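Stuck on Orange: Gallery from the February Fault

Our block-stacking cell in Plorholm had been behaving itself for long enough that we had begun to brag. Then it stopped, and stayed stopped, and we got a lot of standing around done.

The short version of the fault: the wrist force reading had begun to drift. The arm would come down over a block, decide it had already hit something solid, and throw a protective stop with the fingers hovering in midair. Press reset, watch it rise, watch it come down, listen to the click. Fengying Kong logged 11 of these before lunch and then went to lunch.

A protective stop is a good thing and we would like it on record that we are fond of them. We are less fond of what we did next, which was raise the force limit "just to see." Shigeru Furukawa came back from a meeting, read the settings screen, and put the limit back where it had been without a word. We now need two people to sign off before anyone touches it. 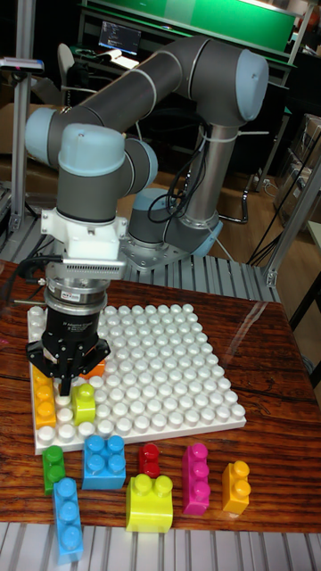 PLORHOLM, February

Gripper low over the orange and lime green blocks, with the rest of the colors waiting their turn on the tabletop. Click to enlarge and admire the cable ties on the arm's lower column. Sihan Zou would like more people to admire the cable ties.

For those following from the Flullville office, the suspect list went like this. Guilan Fan blamed the payload setting, which still carried the weight of the gripper we used last year. Zeyu Qian blamed the wrist cable, on the grounds that he always blames the wrist cable. Sihan blamed Zeyu. The payload number was wrong and we fixed it, and the stops got rarer but kept coming.

The cable turned out to be tugging on the wrist whenever the arm reached far to one side. Zeyu has been unbearable. We rerouted it with more slack, zeroed the sensor again and ran the full Skeller routine, 100 picks at reduced speed, with 2 stops. Both were on the same block and we are looking into that block.

Still open: a proper strain relief for the wrist, and a warning on the panel when the zero reading wanders. Guilan has the first, Fengying has the second. Reset button wear is being monitored informally.

Back to gallery index | Next set: Xiao bench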